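Gathering Demonstrations of Garment Folding with Hand-Held Grippers
Project report, final version, November 23, 2019

1. Background

The aim of the Fotside project was to collect a set of folding demonstrations large enough to train a policy by imitation, using household rooms and ordinary clothing. Earlier student work in our group used a fixed table with a plain gray cover and a single T-shirt. The policy trained on that data folded the T-shirt acceptably on the same table and failed on most other surfaces. We took this as a data problem and did not change the network.

The collection method uses two hand-held grippers, one per hand, each with its own camera. The operator performs the task directly, and the gripper pose and finger opening are recovered afterward from the recording. No robot is needed during collection, so the work can be done in any room where a garment can be laid out.
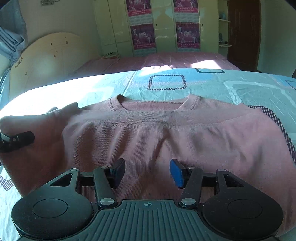
Piyumi Liyanage
Project lead, data collection and annotation

2. Choice of task and setting

Long-sleeved tops were chosen as the main garment class. They have two sleeves that must be brought in before the body is folded, and the sleeves rarely end up in the same shape twice. A sweatshirt also has a thick hem band and a ribbed collar, both of which give the model a landmark that is stable across wrinkles. The pink sweatshirt was used for a full block of recordings on a bed with a patterned spread.

The bed was kept as the work surface for two reasons. A mattress gives under the fingers, which changes how a grasp on thin fabric goes compared with a table. The printed outlines on the spread also produce strong edges close to the edges of the garment. In our first tests a segmentation step trained on plain backgrounds followed the print in several places and returned a garment outline that included part of the bedding. We decided to keep such material in the set and drop the segmentation step.

Sunlight was left as it was. Patches of bedding in direct light lose most of their texture in the recordings, and pose tracking is weaker when such a patch fills a large part of the view. The operator was asked to begin each episode with some of the far side of the room in view - headboard, wardrobe, door - as these give the tracker fixed points at a useful distance.

3. Procedure

An episode starts with the garment face up, neckline away from the operator and hem toward the operator. The sleeves are placed by hand and are not straightened. Small folds and bunched cuffs are accepted as starting states. The grippers are then brought over the garment with the fingers open and held still for four seconds before the first grasp.

The fold order was fixed after the pilot stage:

Left sleeve across the chest.
Right sleeve across the chest.
Hem up to the collar.
Release, and withdraw both grippers.

An episode was rejected if tracking was lost on either gripper, if the operator touched the garment with a bare hand after the start, or if the fabric slipped from both fingers at once. A slip on one side followed by a second grasp was kept. We consider these recoveries useful, and they are labeled separately so that they can be removed for comparison.

4. Amount of data

The full collection holds 1,596 accepted episodes, of which 758 use long-sleeved garments. The remainder are T-shirts, towels and pillowcases. A further 200 episodes were set aside before training began and were used only for evaluation. Recording ran through June, and annotation took longer than recording.

5. Observations on grasping

Most rejected episodes failed at the hem. The lower layer of the hem band sits slightly apart from the upper one when the garment is rumpled, and an operator in a hurry closes the fingers on one layer only. The fold then pulls the front of the garment up and leaves the back on the bed. For the second half of the collection the operator was told to press the finger pads into the mattress before closing. This raised the share of two-layer grasps, though it also made the fingers pick up bedding on occasion.

Sleeve grasps were more reliable. The best contact point was a short distance in from the cuff. Grasps on the cuff itself tended to roll.

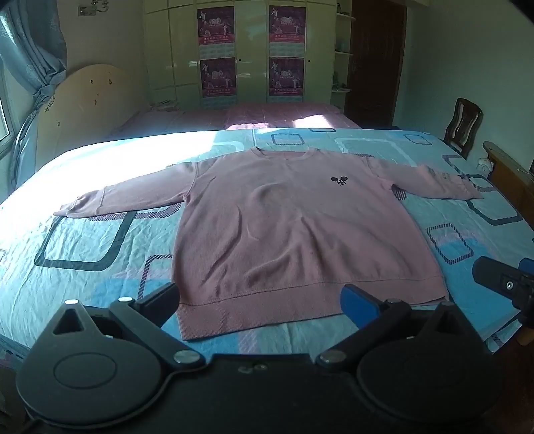

Jamila Debnath: I would question the fixed starting direction. If the neckline always points away from the operator, the policy may learn that the hem is whatever lies nearest. Have you tested it with the garment turned by a quarter? I would want that result before reading anything into the hem grasps.

The point was raised on the draft of this report and is a fair one. We ran a small check with the garment rotated. The policy approached the nearest edge in most trials, including trials where that edge was a sleeve. The starting direction was held constant to keep episodes short and comparable, and the cost of that choice was underestimated. Rotated starts should be part of any further collection.

6. Annotation

Each episode was split into stages with the Dusiteo labeling tool. Stage boundaries were set at finger closing and finger opening. Where one gripper opened before the other, the later event was used. Two annotators labeled a shared subset, and disagreements were mainly over the end of the hem fold, where operators often smoothed the fabric with closed fingers before leaving it. Smoothing is now a stage of its own.

7. Limits

All long-sleeved episodes were recorded by two operators, both right-handed. Garments with zippers or buttons were not included. Lighting varied, but no episode was recorded after dark. The evaluation set shares rooms with the training set, so the results say little about rooms the policy has not met.

Contact: Fotside student project, Sivakumar Building, Grostasberg | Text may be reused with credit to the authors | Back to top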